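How students in rented rooms dry their washing in winter

Project report, 3 Jun 2026

1. Background

Most student houses in Dosden have no tumble dryer and no outdoor line. Washing is dried indoors from November onwards, usually in bedrooms, and complaints about damp go up at the same time of year. This project looked at where people dry their clothes and bedding, how long it takes, and whether a small change in habit makes a difference.

2. Method

A short questionnaire was sent to tenants in two areas, Dosden and Kokton. We received 60 usable replies. We also asked 17 of those tenants to keep a drying diary, noting the room used, whether a window was open and when the items felt dry. Humidity was measured in one bedroom in Greltton Terrace with a meter borrowed from the department.

The diary sheet had to be rewritten after the first week. The column for "dry" was being filled in at different stages, so we changed it to "dry enough to put away".

3. Results

Of the 60 tenants who replied, 40 dried everything in the room they slept in. The rest used a hallway, a bathroom or a shared kitchen. Very few opened a window, and the usual reason given was the cost of heating. Several said they had been told by the letting agent, Sandhu Lettings, not to hang things over radiators, but did so anyway when short of time.

The diaries contain 607 entries. Socks and T-shirts caused little trouble. Thick cotton trousers were slow at the waistband and pockets, and were often put away too early. Bedding was the main problem. A sheet folded double over a rack stayed damp along the fold, and pillowcases with frills or seams dried last at the edges.
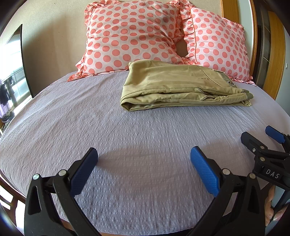
Tenants who spread bedding in a single layer recorded shorter drying times than those who folded it. Opening the window a little and shutting the bedroom door also helped, although the room was colder while this was going on.

4. Limits of the work

The diaries relied on people judging dryness by touch. Only one room was metered, and it faces north, so the humidity readings should not be applied to other houses. We did not ask about spin speed, and should have done.

5. Further work

A second round should cover a full winter and include spin speed and type of fabric. We would also like to meter a room in Kokton, where the houses are newer.

Related reports
Heating use in shared houses in Dosden
Bus times and late arrival at morning lectures
Food waste in the Kokton halls
Noise levels in the library study rooms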